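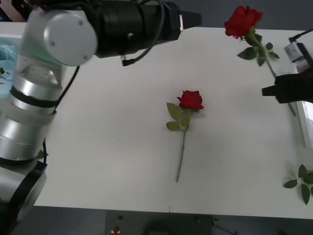
Minutes of the September meeting, Midus Coupe Owners Club, held in the back room at Skinner Hall. Vaida Dzene in the chair. The meeting was called to order at 7:10 p.m., the first attempt at 7:00 having been drowned out by a member demonstrating his new exhaust in the parking lot. Minutes of the last meeting were read and approved with one correction: the car that stalled at the head of the parade was a Midus 4, and its owner wishes it known that it was out of gas and in perfect mechanical health. Class prizes for the fall show came up early. It was agreed that each winner gets a single red rose, same as the one lying in the middle of the white table, and that the word "trophy" will be taken off the flyer before it raises any more hopes.

Fall show. Entries stand at 43. The field on Dornier Road is ours from 8 a.m. Cars are to enter by the north gate, as the south gate has a bump that last year removed a front lip and, shortly afterward, a friendship. Show cars park nose out. Members who can't agree on what counts as "original paint" are asked to disagree somewhere other than in front of the judges.

The judging sheet was discussed at length. Engine bay stays at its present weight. A proposal to award points for "presence" was made, and the proposer was asked to define presence. Discussion moved on.

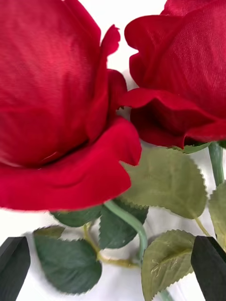 It was then asked whether a winner in two classes gets two prizes. Yes. It was asked whether a winner in two classes could have a tank of gas in place of the second one. No.

Group tire order. Cusen Tire will give us the discount if we order as a club and pay in one check. The discount does not cover mounting, balancing, or the conversation about wheel width that comes with them. Sizes to Vaida by the end of the month. "The same as last time" is not a size.

Coolant leaks. Several members report the same damp patch under the water pump. The cheap gasket fits and leaks. The expensive gasket fits and leaks later. Moved, seconded and carried that the club buy the expensive one for the loaner kit. The loaner kit itself is missing its torque wrench again. Whoever has it is asked to return it to the hall -- no questions will be asked, though there may be looks.

Winter storage. The barn owner has raised the rent to $100 a month per car. There was a general silence. Two members said they would look into their own garages, one of them for the first time in years. Held over.

Newsletter. The editor needs copy. The article on carburetor tuning has now reached part 4 and the engine in it has yet to start. The author promises progress.

Other business. A member asked whether electric conversions may join. The chair noted the hour. Held over to the next meeting, which will need more coffee.

Adjourned 9:25 p.m. One car needed a push.

Filed under: Club News > Meeting Minutes

Midus Coupe Owners Club | Contact the club | Back to top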